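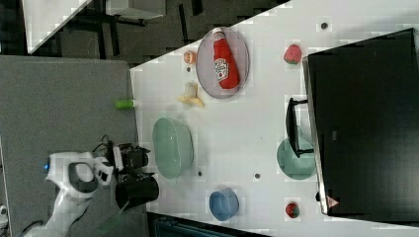 Steamed Puddings: Frequently Asked Questions

Last updated Feb 8, 2024

Most of the mail we get at Drollach is about steamed puddings, so the answers are collected on this page. If yours isn't covered, leave a comment under the recipe you're making. Teresa Baptista reads them all, usually on weekends.

What size basin do I need?

All the pudding recipes on this site are written for a 2-pint basin unless the recipe says otherwise. Fill it no more than three-quarters full. If you have batter left over, put it in a buttered ramekin and steam it next to the big one. It will be ready much sooner.

Can I use a plastic basin?

Yes, if it is sold for steaming and has a lid that clips on. Ceramic takes longer to heat through, so a pudding in plastic may be done 5 minutes early. Check with a skewer.

How do I make the pleated lid?

Lay a sheet of parchment on a sheet of foil, butter the parchment, and fold a pleat across the middle of both. The pleat opens up as the pudding rises.
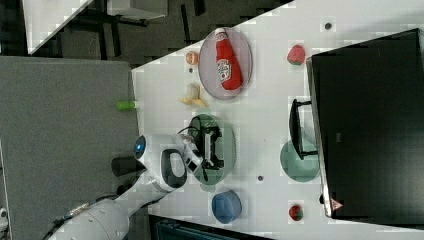 Tie it on under the rim with string, going around twice, and then run another length across the top for a handle. Trim the foil so that it doesn't hang in the water. Halima Waweru wrote in to say she uses a thick rubber band for the first hold and ties the string over it, then takes the band off. We tried it and it does make the job easier if you're working alone.

Do I have to top up the water?

Yes. Check every half hour and add boiling water from the kettle. Cold water stops the steam and the middle of the pudding can turn heavy. The water should come halfway up the basin – no higher.

My pudding sank when I turned it out. What went wrong?

Usually it was underdone in the center. Put it back for 20 minutes next time before you test it. Old baking powder is the other common reason. Drop a teaspoon into hot water, and if it doesn't fizz right away, buy a new can.
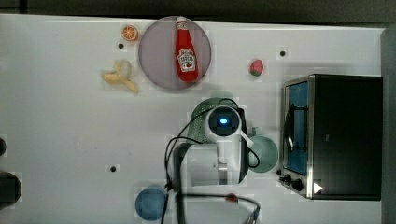 Ketchup on a round gray plate, with an orange slice close by.

Can I make one ahead?

Sponge puddings keep for 3 days in the fridge, well wrapped. Steam again for 45 minutes to reheat. The fig and suet pudding is better after a week, and Bernardo Mendes makes his in August for the holidays. I have never gone that far ahead with it myself.

Does the microwave work?

For small ones, yes. Use medium power and stop while the top still looks slightly damp, then leave it to stand under a plate.
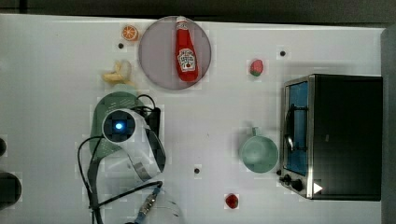 Anything with suet needs the long steam, and so does anything with a lot of dried fruit. I wouldn't try the ginger pudding in the microwave either. The syrup at the bottom gets too hot and sets hard.

What can I use in place of suet?

Cold butter, frozen and grated, in the same weight. The texture is closer to cake. Vegetable suet also works and needs no other changes.

Can I print the recipes?

There is a print button at the top of each one. The older posts don't have it yet – we are working through them and have 19 to go.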